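Kalusis: a word list of kitchen and market talk

README, last changed 2018-05-03

Hello, and thanks for downloading this. Kalusis is a list of words and short phrases that people use when they cook, shop and argue over prices. I started it because I kept losing the scraps of paper I wrote them on, and my sister told me to type them up or stop complaining. It has grown to nearly 2,000 entries, which still surprises me.

What's in the folder

There are two files you'll care about. words.csv has one entry per line: the word, how it sounds, what it means and where I heard it. phrases.csv is the same idea for anything longer than a word, with an extra column for notes. Both are saved as UTF-8, so if you see odd marks where the accents should be, tell your spreadsheet program that when you import.

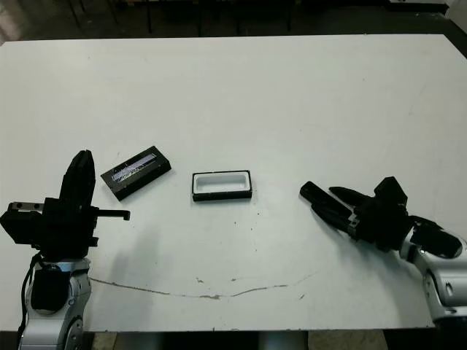 Spelling was the hardest bit. Half the people I asked spell by ear and the other half spell the way their grandmother did, so I keep every version and pick one as the main form. The "colours and finishes" group has grown too, and it now has separate lines for plain black, for black and white together (like the two small things on the table there) and for the greyish white of old enamel. If your family uses a different word for any of those, I'd love to have it!

Where the words come from

Most were collected in the Lirov market and the streets behind it, over 16 visits. I spoke to 46 people in all, a good few of them stallholders who answered between customers. The Mahrous entries came later and are thinner – mostly bread, pulses and swearing. I left the swearing in but gave it its own tag (rude) so you can filter it out before you print anything for a classroom.

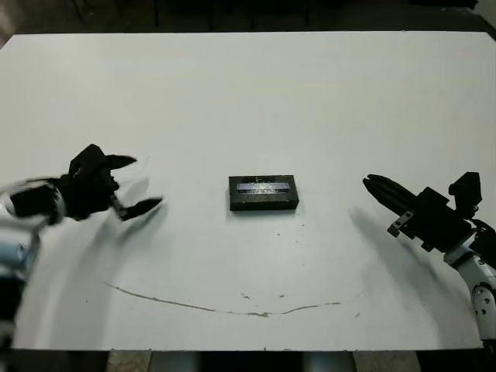 Can I use the list in a lesson or a printed booklet?
Go ahead, as long as you name Kalusis somewhere and don't sell the list on its own. I'd enjoy seeing a copy, but you don't have to send one.

Known problems

The "sounds like" column is my own home-made system and it wobbles. I write a double vowel for a long one, except in the first 30 entries, where I used a colon and never went back. Fish names are a mess as well, with one word covering three different fish depending on which end of the market you're standing in.

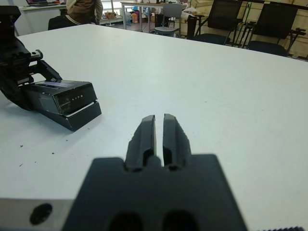

Sending in corrections

Email is fine, and so is a marked-up copy of the file. Please give me the line as it stands, the line as you'd have it, and the town where you heard it. Don't renumber the entries, as other people's notes point to those numbers. I go through the pile every March and whenever it rains for more than a day.
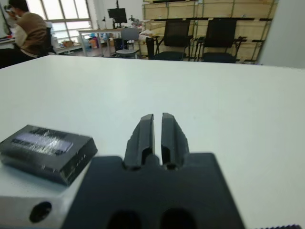

Madinance Language Club – Word Lists Group

Samah Ait Brahim looks after the phrases file, and she's the one to ask about proverbs, blessings and anything said over a pot of tea. I do the single words and the tags. We share one inbox, so put "words" or "phrases" in the subject line and it'll get to the right one of us sooner. Next on the list is a set of measures – pinches, handfuls, the lot – and I've only got as far as the spoons.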